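チケット:シミュレータ上で手首カメラ基準の把持姿勢が横にずれる
起票:Iolo Lloyd/コンポーネント:知覚、把持計画/状態:解決(宿題あり)

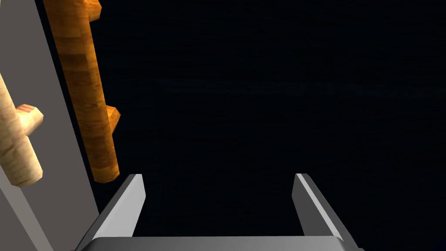 症状が出たのはLornusの把持計画を新しいブランチに載せ替えてからです。対象は木の棒から横に短い突起が出ているタイプの部品で、手首カメラの画像から姿勢を推定して、平行グリッパで下端をつまみに行くという、まあいつものやつです。それが、なぜか指が部品の横を素通りして、何もない空間で元気よく閉じるんですよ!しかもログ上は「把持成功」。成功してないって。

とりあえず環境を書いておきます。シミュレータはPitdaleのシーン一式、計画側はLornus、姿勢推定はCárdenas(うちで書いた推定ノードのほう)。距離の突き合わせにはDistoという社内ツールを使っています。レンダリングした深度と、シーンファイルから計算した理論上の距離を比べるだけの小さいスクリプトです。

再現手順
1. Pitdaleのラックのシーンを読み込む
2. グリッパを開いた状態で、把持前の待機姿勢まで動かす
3. Cárdenasを起動して推定が落ち着くのを待つ
4. Lornusに把持計画を投げる
5. 指が部品の横を通り過ぎるのを眺めて悲しくなる

シードを変えて400回まわしたら、きちんとつまめたのは43回だけでした。ブランチを切り替える前はほとんど失敗しなかったので、さすがに偶然じゃないだろうということで起票しました。

2018年3月21日 調査メモ(Iolo)

まず疑ったのは計画側。載せ替えたばかりだし、衝突回避のマージンが大きすぎて、指が部品を避けているのかなと。マージンをゼロにしてみました。変わらず。むしろ後ろの板に指をこすりつけるようになって、接触警告でログが真っ赤です。これは戻しました。

次に姿勢推定。推定した姿勢をシーンに重ねて表示してみたら、形も向きもちゃんと合っているのに、位置だけが横に56 mmずれていました。毎回同じ方向に、同じ量だけです。ノイズならばらつくはずなので、どこかに固定のオフセットが入っているんだろうと思ったんですが、ここからが長かった……。

試したことを順に。

・テクスチャを全部外して単色にする → 同じ
・光源をカメラの真後ろに移す → 同じ。影のせいで隣の部品とくっついて見えているのかと思ったけど、関係なし
・隣の部品を消して一本だけにする → 同じ。取り違え説もこれで消えました
・背景を黒から明るい灰色に変える → 同じ
・Distoで深度を確認 → 理論値とぴったり。これにはちょっとびっくりしました

深度が合っているのに位置がずれるなら、残るは座標変換しかないです。で、変換ツリーを書き出してみたら、手首カメラの親フレームが二か所で定義されていました。ひとつはPitdaleのシーンファイル、もうひとつはLornusの起動設定。名前は同じで、横方向のオフセットだけが違います。その差がまさに56 mm。画面の前で変な声が出ました。

Etelka Vassさんのコメント

それ、たぶん私です。ごめんなさい!前のグリッパはカメラの取り付けが中心から外れていたので、その分の補正を起動設定に書いたんです。今のモデルはカメラが中心線に乗っているので補正は要りません。シーン側は直したのに、起動設定のほうをすっかり忘れていました。後から読まれたほうが勝つので、載せ替えで読み込みの順番が変わって表に出たんだと思います。

返信(Iolo)

なるほど、それで全部つながりました。以前のブランチでは先に起動設定、後からシーンだったので、正しいほうがたまたま勝っていたんですね。私も変換ツリーを最初に見ればよかったです。テクスチャを外している場合じゃなかった。

対応
・Lornusの起動設定から手首カメラの静的変換を削除
・親フレームの定義はPitdaleのシーンファイルだけに置く
・同名のフレームが二重に定義されていたら、警告ではなくエラーで落とす(これは本当に入れてほしい)

修正後に同じシードでまわし直して、400回のうち390回以上で下端をつまめています。失敗した分の録画を見ると、指先が横の突起に引っかかって部品が回ってしまうケースがほとんどでした。こちらは接近方向の選び方の話なので、別チケットに分けます。

あと「把持成功」の判定について。指が最後まで閉じきっても成功扱いになっていたのは、判定が「閉じる動作が完了したか」しか見ていなかったからでした。閉じた後の指の間隔と接触力も見るように直しています。ただ、接触力のしきい値は適当に決めたので、細い部品だと失敗側に倒れるかもしれません。Etelkaさん、時間のあるときに見てもらえると助かります!

Etelka Vassさんのコメント

見ました。しきい値はいったんこのままで大丈夫です。細い部品のシーンを足したら調整しましょう。フレーム名の重複チェックはレビューに出してあります。実機用の設定にも同じ補正が残っていたので、そちらも消しました。

返信(Iolo)

実機にも残ってたんですか、危なかった。重複チェックはさっき手元で動かして、わざと二重定義した設定を食わせたらちゃんと落ちました。マージされたらこのチケットは閉じます。

関連チケット
・横の突起に指先が引っかかり、把持中に部品が回転する
・Lornus:起動設定の読み込み順をドキュメントに書く
・Disto:深度だけでなく横方向の誤差も出力してほしい
・Cárdenas:部品が画像の端にかかると推定が収束しない
・Pitdale:ラックのシーンで板との接触警告が多すぎる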